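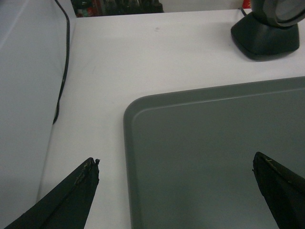

Step 2: Wash the tray

Take everything out and rinse off the crumbs. Mix a squirt of dish soap into warm water and wipe the floor of the tray with a soft sponge, then go along the rim and into the corners.
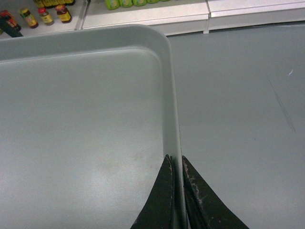
Brown marks usually need a second pass. Make a paste of baking soda and water, spread it on and leave it for 9 minutes. A faint smudge like the one on the floor of this gray tray gets the same paste — rub in small circles, then rinse and dry with a towel.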